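How to Make a Content Inventory Before You Redesign a Nonprofit Website

By Sobia Gondal
Last updated: 01/05/2019

When an organization asks for a new website, the first meeting is usually about colors and the home page. I understand this, it is the pleasant part. But the old site is still there, with all its pages, and somebody must decide what happens to each of them. In this tutorial I show how I prepare a content inventory, which is a list of everything the site contains today. I use the project for the Castlow Foundation, a small charity for people with hearing loss, where I did this work together with my colleague Usa Phetsri.

You will need a spreadsheet program, a crawler (any free one will do for a small site), access to the visitor statistics, and one person from the organization who can answer questions. Administrator access to the old system is useful but you can begin without it.

Step 1: Collect all the addresses

Start the crawler on the home page and let it follow the links until it stops. Export the result as a CSV file and open it in your spreadsheet. Do not clean anything yet. Save this first export in a separate file and write "raw" in the name, so that you can return to it later.

A crawler finds only the pages which are linked from somewhere. Castlow had a whole group of pages from an old fundraising walk that no menu was pointing to anymore, although people were still arriving there from search engines. To find such pages, take two more lists:

- the XML sitemap, if the site has one
- the page report from the statistics, for the last full year

Paste all three lists into one column and remove the duplicates. Pay attention to small differences in the addresses. A page with a slash at the end and the same page without it will look like two pages, and so will http and https. I change everything to lower case and remove the final slash before I compare. If the server treats upper and lower case as different, keep the original address in a second column too.

Step 2: Set up the columns

My first inventories had so many columns that I never filled them in. Now I work with seven:

- Address
- Page title
- Type (article, event, story, form, file)
- Owner
- Last reviewed
- Visits in one year
- Decision

The decision column has only four permitted values: keep, rewrite, merge, remove. Make it a drop-down list. If you allow free text, you will find "keep??" and "ask Potier" in it after one week, and then the column cannot be sorted. For Castlow we added a separate notes column at the far right for this kind of remark. It helped very much.
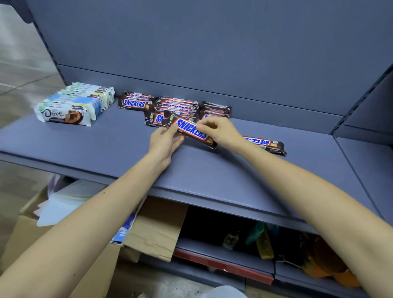 The page title deserves more care than the other columns, as it is what your client will read when she goes through the list. Copy the title from the page exactly as it is, also when it is bad. Then ask yourself if a person who sees only this title would know what is inside. A candy wrapper passes this test without effort: SNICKERS stands there in white letters outlined in blue, and the shopper does not need to open it first. At Castlow, nine pages had the title "Information" and several more were called "Untitled". We marked all of them in yellow and gave each one a working title in the notes, for example "How to apply for a hearing aid grant". The working titles were later used for the new menu almost without changes.

Step 3: Add the files

People forget the files. Flyers, annual reports, forms for printing, minutes of meetings, photos with very high resolution – they are all content, and many of them can be found in search engines. The Castlow media library had up to 4000 items, depending on whether you include the small preview versions which the system makes by itself.

You do not need to list every photo. I list all PDF and Word documents one by one, and for the images I write one row per folder. For each document, check three things: does it open, is there a newer version of it, and is the same information already on a normal page. If the last answer is yes, the decision is normally "remove" for the document. An organization whose readers use screen readers should be especially strict with this. Many old PDF files are only scanned paper and cannot be read aloud.

Step 4: Find an owner for every row

The owner is the person who can say if the text is still correct. It must be a name. A department is not enough, and "the web team" is the worst answer of all.

We filled in the owners in a video call with the program manager, Mr. Niazi. I shared my screen and scrolled, and he said a name for each group of pages. Sort the sheet by address before the call, then pages from the same section stand together and you can fill many rows in one movement. Where he could not say a name, we wrote "none" and went on. Rows with "none" are candidates for removal, but wait for the next step before you decide.

Step 5: Make the decisions

Begin with the easy cases. Past events without photos or a report: remove. Two pages with the same subject: merge, and write in the notes which address will survive. Contact, donation and legal pages: keep or rewrite, never remove.

For the rest I look at the visits and the owner together. A page with few visits may still be important. Castlow had a page on how to tell a child's school about hearing loss, which was opened perhaps 20 times in the whole year. The nurse who owned it told us that she sends it to every family herself. We kept it and gave it a better place. On the other side, a very popular page can be popular by accident. One article from the old blog received a lot of traffic for a question about headphone cables, and these visitors left again after a few seconds.

Work in short sessions. After one hour I start to write "keep" everywhere, and Usa has the same problem in the other direction, she removes too much. For this reason we each made the first decision on one half of the list, and then we exchanged the halves. Only the rows where we disagreed went to the client.

When the decisions are finished, make a simple count by section and type with a pivot table. You will see at once which sections become very small. A section with one or two pages left does not need its own menu item, and this is the moment to propose where those pages could move.
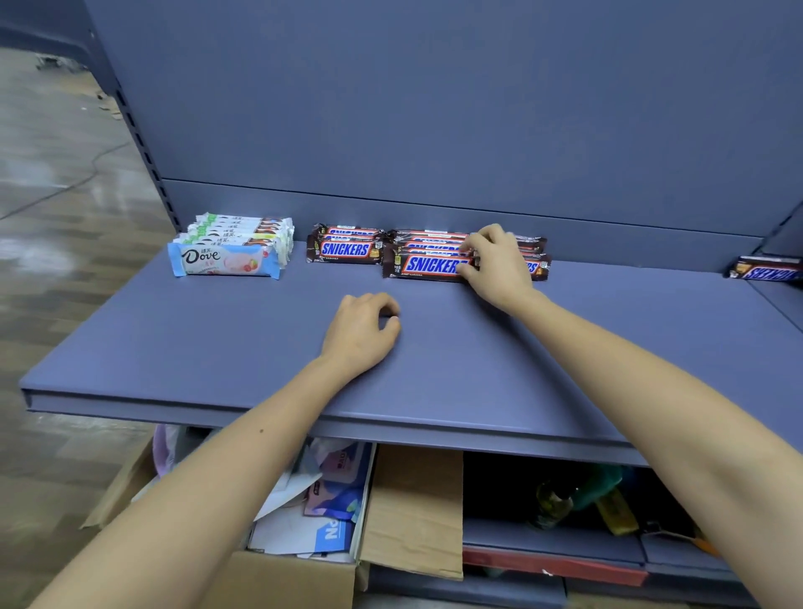 Step 6: Write the redirect list

Every address with the decision "merge" or "remove" needs a plan for the visitor who still has the old link. Add a new sheet with two columns, old address and new address. For merged pages it is simple. For removed pages, choose the nearest page on the same subject. Please do not send everything to the home page. Visitors find it confusing, and search engines may treat it as a missing page anyway.

If there is really no similar page, let the server answer with code 410, "gone". Our host, Nokell, accepts the list as a CSV file, but with other hosts you may have to write the rules in the server configuration. Test the list on the staging site before the launch. I crawl the old addresses from the raw file of step 1 and check that each one gives either 200, 301 or 410. Everything else goes back on the list.

Look also for chains. If page A goes to page B, and page B was itself redirected to page C some years ago, change the first line so that A goes directly to C.

Step 7: Hand over the inventory

The inventory should continue to live after the launch. Remove the decision column, update the addresses, and give the sheet to the person who will manage the new site. Put a date in the "Last reviewed" column for each page, also for the ones that were only moved.

With Castlow we agreed that each owner reads his or her pages once a year, in October, when there are few events. The owner corrects the text, or writes "no change", and enters the new date. New pages are added to the sheet on the same day they are published. Mr. Niazi has a reminder in his calendar to filter the column for old dates and to write to the owners who are late.

If your spreadsheet program has version history, switch it on before you share the file, and protect the address column.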